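Small-Format Shelving for Shared Study Rooms
Project Report, Department of Interior and Product Studies
Submitted by: Kiprono Nyamweya
22 Feb 2023

1. Purpose

The project examined how small tabletop shelves can be stored, handled and placed in study rooms used by several groups of students. The work was carried out in the Tetinura building, where desk space is limited and books are frequently left in piles at the end of the day. The department asked for a recommendation on the type of shelf to be adopted and on the care of the tables beneath it.

2. Background

An inventory of the reading collection was completed before the project began. It recorded 2,251 volumes, most of them in daily use across seven rooms. Fixed wall shelving was ruled out at an early stage, as the walls in two of the rooms may not be drilled. Attention therefore turned to freestanding units that can be set on a table and removed when the full surface is needed.

Three designs were considered under the working names Pletix, Zoro and Boersma. Pletix is a plain box with a single opening. Zoro is a folding rack. Boersma is a stepped unit with open levels, intended to hold a small number of books together with loose papers.
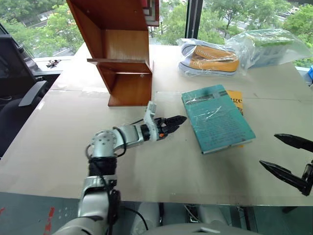

Protection of the table surface was treated as a separate question. Students move shelves often, and most of the complaints received in May concerned scratches. Felt pads were tried first, but they came off when the units were pushed sideways. Flat sheets of cardboard under the base of a wooden shelf, with a book lying on the same covering, make for a simpler arrangement and leave the table free of permanent fittings. The sheets can be replaced at low cost and should be changed when the corners begin to curl.

3. Observations on Form

A stepped outline was preferred by most students who took part in the discussions. Books of different heights remain easy to reach, and the lower compartment is suitable for notebooks. The tall back panel was considered useful where two desks face each other. Against this, the stepped form takes more room in storage than the folding rack, and its projecting parts require care in doorways.

4. Recommendations

The stepped design should be adopted for six of the rooms. The remaining room is used for group drawing and should keep its tables clear. Each unit should be issued with a set of cardboard sheets cut to the size of the table. Screws should be checked at the start of each term.

Drawings and the room list are held at the department office.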